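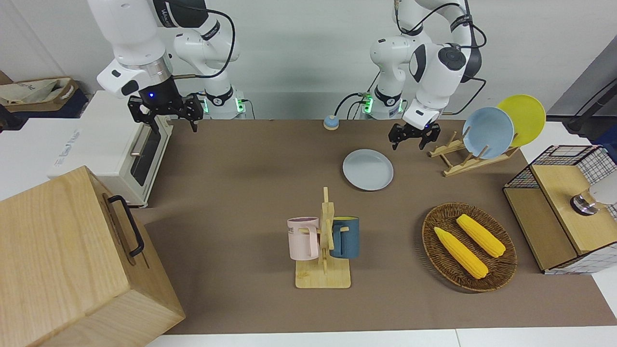 Why Do Plates Stand Up to Dry?

August
By Mihret Fikre

Print this page | E-mail this to a friend

When I was little, drying the dishes was my job every Saturday, and I was terrible at it. I used to pile the wet plates flat, one on top of the other, and run off to play. Then Mum would pick up the stack and water would dribble all down her sleeve. Oops!

So where was all that water hiding? In between! Water is a bit sticky. It clings to a plate, and it clings to itself as well, so when you squash two wet plates together it gets trapped in a thin layer with hardly any air touching it. Water needs air to dry. The tiniest bits of it float off the plate and drift away, and we call that evaporation (say it slowly: ee-vap-or-ay-shun).

Now stand the plate up in a dish rack. Two things start happening at once. Gravity, which pulls everything down, drags the drips to the bottom edge, and plop, off they go. And air can get at the front AND the back. My favourite rack is a plain wooden one with slots, and it holds a blue plate and a yellow plate propped up at a slant.

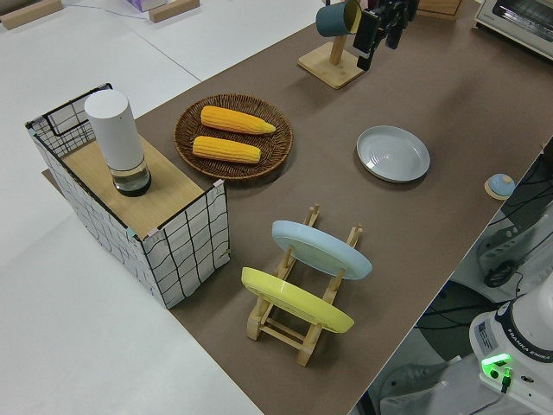
Mugs are trickier because they've got insides. If you put a wet mug upside down on a flat bench, the damp air gets stuck in there like fog in a cave. Hang it by its handle on a mug tree and the air can wander in and out. It saves heaps of room in the cupboard, too, and you can grab your favourite colour without knocking over all the others!

You can test this at home. Ask a grown-up for two plastic plates that are the same size, and dip both in water. Stand one up in the rack and lay the other flat on the bench. Come back in 7 minutes, then wipe each one with a piece of dry paper towel. Which piece gets wetter? Try it on a rainy day and again on a sunny day, and write down what you find. 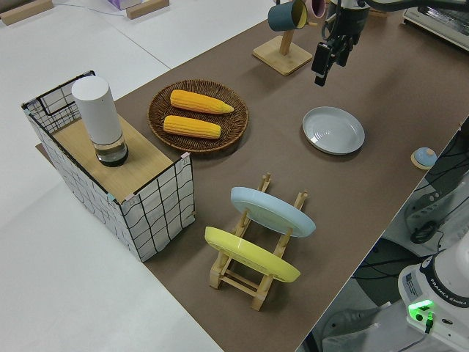 Stanisława Jabłońska wrote in to say that her class in Drarstead tried the plates outside on a windy morning, and the standing one blew over twice before they wedged the rack against a wall. She'd like to know if a wooden rack gets soggy itself. It can, a little, so tip out any puddles underneath and let the rack have a turn at drying as well.

Print this page | E-mail this to a friend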